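Nundura (novel)

Nundura is a young adult novel by Joni Vainio, first published by the small press Rostar. It is set on a river island of the same name and follows a school debating club whose members decide to run the island's only newspaper after its owner leaves. It is Vainio's second book for teenagers and by far the best loved, and readers who discover it at 14 tend to come back to it as adults.

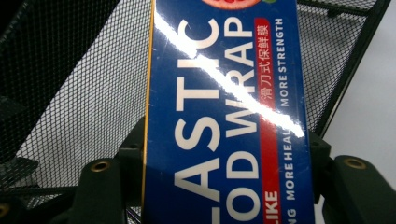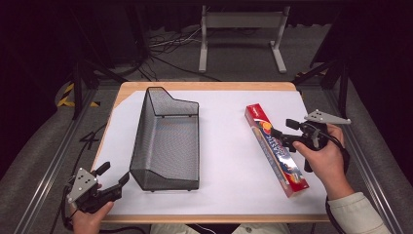
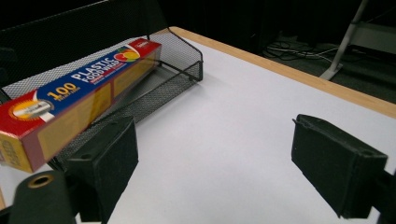 Food wrap box and black wire mesh holder.

Who tells the story in Nundura?
Three members of the debating club take turns. Irow opens and closes the book, her cousin Tokgöz narrates most of the middle, and the youngest member, Pell, speaks only through letters to the editor.

Plot

The novel begins in February, with the ferry stopped by ice and the island school half empty. Irow, who has just lost a debate she was sure of winning, finds the newspaper office unlocked and a last issue still unprinted. She and Tokgöz finish it overnight and deliver it before breakfast. It contains one serious mistake, a wrong name in a report about a theft, and the rest of the book grows out of that mistake and what the two cousins do about it.

The middle section is wonderfully tense. The wrongly named man, a boat repairer, refuses to accept an apology in print and asks to have one in person, in front of the whole school. Tokgöz wants to agree; Irow would sooner close the paper. Their quarrel takes up most of a single chapter, set in a moving car, and it is often picked out by readers as the finest thing Vainio has written. Pell's letters, meanwhile, start out very funny (the first is a complaint about the crossword) and grow steadily more worried.

The ending leaves the future of the paper open. The apology does take place, but it is reported only in a letter from Pell, who was standing at the back and could not hear all of it.

Style and themes

Vainio writes in short, clear sentences and hardly ever explains what a character is feeling. The book has 40 chapters over 251 pages, some of them no longer than a paragraph, and this makes it a joy to read aloud. The island's dialect appears in the speech of the older characters, and there is a small glossary at the back which is well worth reading for its own sake. The entry for "slack" runs to nearly a page and contains a whole ghost story!

Friendship and blame are the main subjects, along with the question of who gets to tell other people's stories. Class is there too, in quieter form: Irow lives in the big house above the landing stage and Tokgöz in the rooms over the net store, and each notices things about the town that the other walks straight past.

Publication

Rostar printed 3872 copies of the first edition, with a plain green cover and no author photograph. When these sold out, the press brought out a paperback with a hand-drawn map of the island and a corrected version of chapter 12, in which two days had been given in the wrong order. The map was drawn by Vainio and includes several places never mentioned in the text, among them a second lighthouse.

An audiobook followed, using a different reader for each narrator. Pell's letters are read by a child, and many listeners consider this the best way to meet the book for the first time.

Related works

"The Crossword Complaint", a short story of 114 lines made up entirely of Pell's letters, appeared in the back of the paperback. A sequel set on the mainland has been mentioned by Vainio in interviews but has no title as yet.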